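Kitchen Handling Project, Spring Report: What We Bought and What We Should Have Bought

I ended up doing the budget part of our project because I was the one who asked how much money we had. The answer was 1823 dollars for the whole term, which sounded like a fortune to me in week one! Kamlesh Tripathi, who shares the project with me, laughed when I said so. He had already priced a few things.

Our task is putting away pantry items: bags, jars, small packages, the stuff that ends up all over a counter. We work with two hand-held grippers, one per hand, and that decides most of what we need to buy. Everything comes in twos. Two sets of finger pads, two straps, two of every cable (plus a spare, please, I'll get to that).

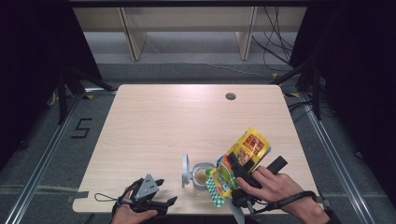 Figure 1. Both grippers at the table, with the yellow pouch at the jaws of the right one and the open jar beside it.

So, the big purchases first. We got quotes from Skora and Flamico for spare finger sets. Skora wanted 500 dollars for a pair with mounts, and Flamico came in lower but only ships in sets of four, so you pay for two fingers you may never touch. We went back and forth on this for most of a meeting and then picked Skora. I still think it was right, though Kamlesh would like it noted that he voted Flamico.

The table we got for free from the department. I had put 146 dollars in the plan for one, and that line went straight over to cables and tape. I know tape sounds like a silly thing to have a budget line for, but we use it for floor marks, for the table and for holding things down, and my first estimate was one roll. One!

Then there are the groceries. I left these out of the first draft completely, and our adviser circled the gap in red pen. Snack bags are great to practice on: they crumple, they lean, and a shiny one gives you a very different job from a stiff little jar. Grainy fillings are their own headache when the container has a lid you want to open. I set aside 30 dollars for food and containers and would double it next time.

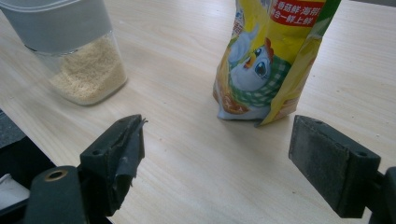 Pads are the other thing I got wrong. I treated them as part of the gripper, like the screws, when they really belong with the tape and the groceries under things you keep buying. A foam pad and a strip of rubber don't age the same way either, so I'd like to order a small batch of each and keep notes on how long they last. Ramalho sells sheets you cut yourself. Gulari sells them pre-cut with the sticky side already on, costs more, and saves you an evening with scissors. I'm leaning Gulari for the fingers and Ramalho for everything else.

For the fall plan I'd change the order of the whole spreadsheet. Consumables go at the top, then spares, then anything with a motor in it. Kamlesh wants a second storage bin and a proper label maker, and I've put both in as "maybe." The Skora quote is good through April, so if we want another finger set at the same price, the form has to go in before then. I have it half filled out already and just need the account code.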